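Notes on the shared hand tools at the Stidik workshop. Last revised 11/22/21 by Marlina Pelupessy. Send corrections to her or to Hakim Simanjuntak.

# Stidik tool baskets

This file covers the hand tools that are kept in baskets and passed between benches. Power tools, measuring tools and anything on the wall rack are in `fixed-tools.md`.

## What is in the folder

| File | Contents |
|---|---|
| `README.md` | this page |
| `tools.csv` | one row per tool |
| `baskets.csv` | one row per basket |
| `loans.csv` | who has what, and since when |
| `fixed-tools.md` | everything that does not travel |

`tools.csv` has 200 rows. Up to 17 of them are tools we no longer own. They stay in the list with the status `retired` so that old loan records still match.

## Columns in tools.csv

- `tool_id`: the number on the paper tag, no leading zeros
- `type`: screwdriver, pliers, hex key, scraper, other
- `handle_color`: the main colors, in any order, separated by a slash
- `tip`: for screwdrivers only; leave blank if you have not looked at it yourself
- `basket_id`: where the tool belongs, even when it is out on loan
- `status`: `in`, `out`, `repair` or `retired`

Handle color is there for sorting at the end of the day. It is not a size code. Teguh Sopacua's older sheet used color for size, and a few rows copied from it may still be wrong.

## Baskets

Use the rectangular plastic kind with small holes in the walls and a handle opening at each end. Grit drops through or can be shaken out, and one person can carry a basket by its two ends. Solid tubs are for screws and loose hardware only.

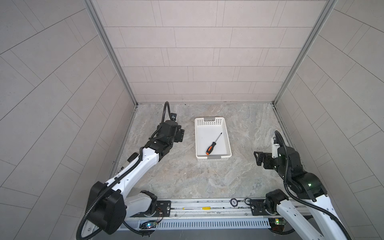
*White basket with one screwdriver, orange and black handle.*

Long screwdrivers go in on the diagonal. Short ones can lie any way they fit. Do not stand tools upright in the corners, and do not push shafts through the holes in the walls.

The limit is 9 tools to a basket. If a basket is over the limit at closing time, start another one and add a row to `baskets.csv`.

## Checking a screwdriver back in

1. Wipe the shaft and handle with a dry cloth.
2. Look along the shaft for a bend.
3. Check the tip for chips or rounding.
4. Hold the handle and try to turn the shaft by hand. It should not move.
5. Check the place where the shaft enters the handle for cracks.
6. Put it in its basket and change `status` to `in`.

If step 4 or 5 fails, set `status` to `repair` and put the tool in the gray drawer. Do not glue handles. 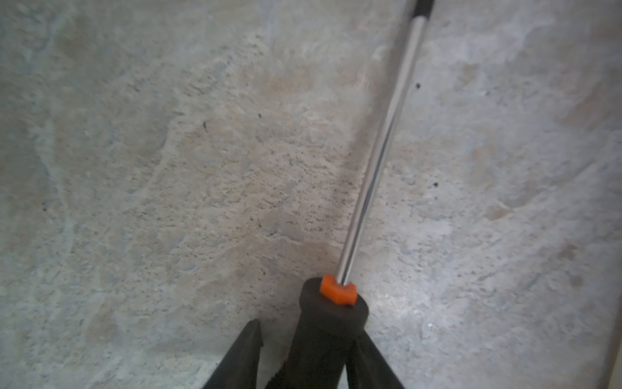
**Can I use a long screwdriver to pry open paint cans?**

Please use a scraper or a can opener for that. Prying bends the shaft and chips the tip, and the tool then has to be replaced.

## Loans

The loan period is 60 days. Write the return date in `loans.csv` when you take the tool. Oksana Stelmakh goes through the open loans every May and closes the ones that have been settled.

## Known problems

- Some tags have come off. Those tools are listed with a `tool_id` starting with `X`.
- `tip` is blank for most of the tools that came from the Brikon bench.
- Two spellings of "pliers" are in the file. Search for both.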